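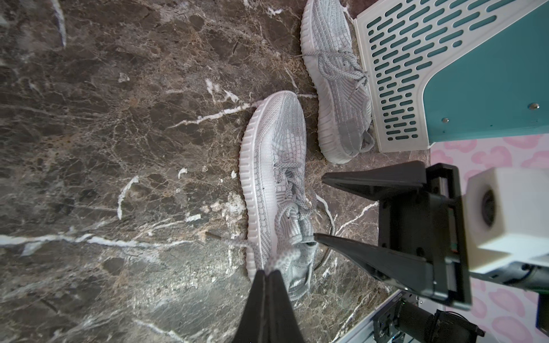
My day at the Jimusora open day

May 9, 2025

So I finally did it, I went to the Jimusora studios in Skurkotik! If you've been reading this blog for a while you know I've watched Cotusari all the way through more times than is healthy, and when they announced back in February that they were opening the sets to fans I had my ticket before I'd even looked at the train times. (Bad idea. The train times are terrible. I had to change twice and the second connection was a bus.)

Getting in

They let people in by time slot, and mine was one of the early ones. There was a line anyway, all the way past the parking lot, and everybody in it was talking about the finale. I'm still on the side that says she should have gotten off the ferry. The two women in front of me thought she was right to stay on, and we argued about it the whole way to the gate and then ended up having lunch together, so no hard feelings.

You get a paper map and a lanyard. Wear comfortable shoes, the floors are hard and there are hardly any places to sit down until you get to the cafeteria.

The apartment

First stop was her apartment, and oh, it is tiny! On screen it looks like a place you could throw a party in. The kitchen wall slides out so they can get the cameras in, and the window looks out on a painted street that I had always believed was a real one. Our guide said they had 65 different mugs for that kitchen. I recognized the chipped green one from the breakup episode and may have made a noise.

You can't go in past the rope, but you can lean.

Cafe Cuervo

This was the one I came for. It's the cafe where he waits for her in the rain and she walks straight past the window, and they've kept it just as it was in the last episode, with the chairs up on the tables and the letter still behind the register. They serve real coffee there now. The coffee is fine. The almond cake is very, very good and sells out, so go there before the costume room and not after it like I did the first time around (I went back and got the last slice).

There's a speaker playing the theme song on a loop, the piano version. I feel for the staff.

Costumes and scripts

One long room, pretty crowded. Her yellow coat is there, and his awful brown jacket, and the wedding dress she never wears. I spent most of my time on the script pages, which have handwritten changes all over them. In one early draft the two of them didn't even meet until episode eight, can you imagine?

The gift shop

I had a budget. I don't want to talk about the budget. Posters, tote bags, a puzzle of the ferry, the soundtrack on vinyl. The line for the registers took longer than the costume room did.

Would I go again? Yes, for the cafe by itself. They only take 200 visitors a day and the summer dates aren't up yet, but the sign at the exit said to keep checking the site. If anyone wants to split a hotel room, leave a comment.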